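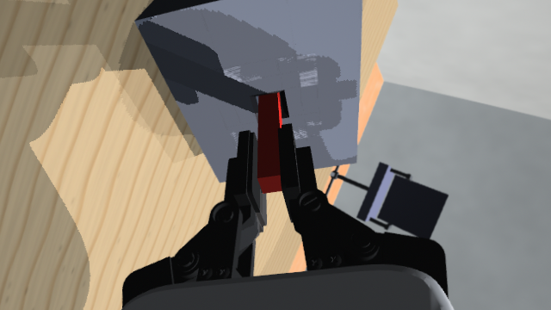 Simulated view: a small red block held between two gripper fingers, with a large gray box behind it.

# Unit 4 – Getting to class: distance, schedules and who enrolls

Welcome back! This is one of my favorite units in the whole course, and I hope it becomes one of yours. We've spent three weeks on tuition and aid, and by now you can read a net price table in your sleep. Now we get to add a map.

Bring your notes from Unit 3, especially the page on indirect costs. We will be picking it apart.

## The Stelside case

Our running case for this unit is the Stelside branch campus, which opened in a former furniture store and serves the eastern half of its district. The main campus is in Dodier, 40 miles away. In its first spring the branch had 136 students. It now has 739, and the most interesting thing about that growth (to me, anyway!) is where those students came from.

Very few of them moved over from Dodier. When the district compared records, most of the new students had never enrolled anywhere after high school, and a good share had been out of school for five years or more. So the branch brought in people who had been sitting out. In the readings you'll see this called *new demand* as opposed to *diverted demand*. Learn those two terms, they come back in Units 5 and 7.

Before you read on, jot down two or three reasons why a branch campus might attract someone who had never applied to the main one. Keep the list. We'll go around the room with it.

## Three kinds of distance

**Road distance** is the one everybody reaches for first. It's easy to measure, and it does predict enrollment fairly well in rural districts. In towns it does a much poorer job.

**Time distance** is how long the trip takes door to door at the hour the student would really make it. Jibrin is closer to Dodier than Stelside is, but the only bus from Jibrin leaves at 6:10 in the morning and the last one home leaves at 4:45. A student with a 5:30 lab is simply out of luck. On the map Jibrin looks well served. Look at the bus timetable and the whole picture changes – I love this example, and I use it every year.

**Schedule distance** is my own label, so you won't find it in the textbook. It covers the gap between when classes meet and when a person is free. Someone living across the street from campus can be very far away in this sense if they work days and every section of College Algebra meets at 10 a.m.

Note for the worksheet: a single student can be close on one measure and far on another. Please don't average them.

## What a commute costs

We'll work this through on the board, so leave yourself space.

Start with a student driving from Stelside to Dodier and back, four days a week. That's 80 miles a day, 320 a week. Over a 15-week term we get 4,800 miles. Pick a cost per mile (use the one on the worksheet so our answers match) and set the result next to the tuition figure from Unit 3. Most people gasp a little the first time they see the two numbers side by side!

Now add the parts that don't show up on a receipt:

- hours on the road that could have been paid hours
- extra child care at both ends of the day
- the risk of one bad week – a dead battery or a sick kid – turning into a dropped class

That last one gets less attention in the research than it deserves. A student who lives ten minutes away can miss one meeting and make it to the next. A student who depends on a shared car may lose four meetings in a row, and by then the midterm has gone by.

## Limits of the branch model

I get excited about branch campuses, so let me be fair to the other side.

A small site can't offer everything. Stelside runs the general education core and two complete certificates, but students in nursing or engineering technology still have to finish in Dodier. Some of them stop at that point. The handoff between sites is a real weak spot, and the reading on transfer loss makes a strong case that districts tend to count the students who start and forget to follow them.

Services are thin too. In its early years the branch had one advisor, shared with the high school dual enrollment program, and no tutoring after 3 p.m. The library was a shelf and a request form. Much of that has improved, but watch for it when you look at any newer site.

There is also the question of whether online classes make all of this unnecessary. My short answer is no, and my long answer is the whole of Unit 6. For now, look at Table 2 in the Mindero reading. Mindero moved most of its evening sections online and surveyed 300 students afterward. Look closely at the answers on home internet and on having a quiet place to work, and notice how they split by age. Bring one thing that surprised you.

## In-class activity

Groups of three or four. Each group gets a district map, a bus timetable and a short list of possible sites. You have the budget for one.

1. Mark every area that is more than 45 minutes from the main campus by bus at 8 a.m., and again at 6 p.m.
2. Choose a site and write down who it helps most.
3. Write down who it leaves out. Be specific!
4. Pick the first six courses you would schedule there, with meeting times.

Step 4 always takes longer than people expect, so move along briskly through the first two. Last April one group put all six courses on the same two evenings so that students would need a ride only twice a week. It was a terrific idea, and it set off a great argument about whether anyone can sit through that much class in one night.

## Reading and homework

- Textbook, chapter 8, sections 1 to 3. Skim section 4.
- The Mindero reading, with Table 2 marked up.
- The short piece on transfer loss. It's dense in the middle, so give it a second pass.

For the written response (one page, double spaced is fine), map your own trip to campus using all three kinds of distance. If you live on campus, use the trip you would make from your family's home or from a past job. Then answer this: what is one change to the class schedule that would shorten the trip without moving a single building?

Responses go in the course folder before our next meeting. Maps drawn by hand are welcome – I like those best.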